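Ticket 3352
Subject: Green plush toy from Katene basket, handle insert query and fuzz
Opened by: Carleen Goodwin, Canholm toy library
Category: Baskets and soft toys
Priority: Low
Status: Closed

Original message

Hi, we keep our soft toys in the white Katene baskets, one basket per borrowing set. I have two problems with one set and I'm not sure if they belong on the same ticket.

First, the grey handle insert on one short end has started to lift when the basket is carried full. It clicks back in if you push on it but it doesn't stay. Second, the green plush from the same set is coming back with flattened pile, and the last family said it was leaving fluff on a car seat. It is the Mumow one with the towel-like fabric. The tag on it is too faded to read so I don't know how it should be washed.

I emptied the rest of the set out.
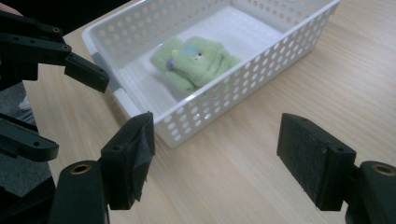
Green plush in the white Katene basket, grey insert at the short end.

Reply from Trumura support, 10:40 am

Thanks Carleen. One ticket is fine. Some questions before we send anything out:

Does the insert lift at one end only, or at both?
How heavy is the basket when it's packed?
Has the toy been through a dryer?

Log entry, Carleen, 1:15 pm

The insert lifts at one end only. The other short end is solid. I weighed the full set on the kitchen scale in 2 goes and it's well under what the label on the shelf allows. The toy may have been in a dryer. We ask families not to, but it goes home for up to six weeks at a time and I can't say for sure.

I also checked the rim for cracks and ran a fingernail along it. No cracks that I can find.

Reply from Trumura support, 2:05 pm

No cracks is good news. The insert has a small tab at each end that sits under the rim. When one tab wears down, the strip rides up under load. Please try this:

Take the insert out completely.
Wipe the slot with a damp cloth and let it dry.
Turn the insert end for end and press it in, starting with the end that was lifting.
Load the basket and carry it the length of the room.

If it lifts again, we'll mail a replacement insert. You don't need to send the basket back.

For the toy, treat it as an unknown fabric. Hand wash in cool water with a little mild soap, squeeze it in a towel, and dry it flat out of the sun. Brush the pile with a soft baby brush once it's fully dry. Check the eye for movement before it goes back on loan. If the eye turns or pulls away at all, retire the toy.
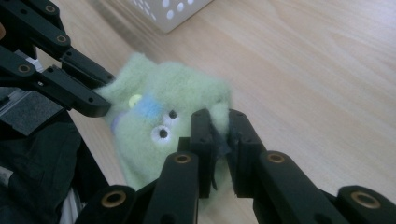
Reading time: 2 min

Log entry, Carleen, next morning

Turned the insert around. There was a fair bit of grit in the slot, probably from the sand table, and I got most of it out with a toothpick. Carried the basket loaded to the front desk and back and it stayed down. Did it again with the wooden blocks in, still down.

Washed the toy in the sink. The water had a lot of green fluff in it the first time and much less the second. It's now on the rack over the heater vent, with the heat off. The eye is firm. The blue patch is stitched down all the way around.

Log entry, Carleen, 4:30 pm

Toy is dry. Brushed it and the colour looks more even, though the pile is still a bit flat in places. Rubbed it on a black sweater and got a few fibres, which I can live with. I've added "hand wash only, no dryer" to the card for the set.

We have over 300 items on the shelves and I'd like to do the same check on the other fuzzy ones before the November stocktake. Can you send the washing steps as a page I can print?

Reply from Trumura support, 4:50 pm

Sent to your email. We've put one spare insert aside under this ticket number, so quote it if the strip lifts again. Closing for now. Replying to this message will reopen the ticket.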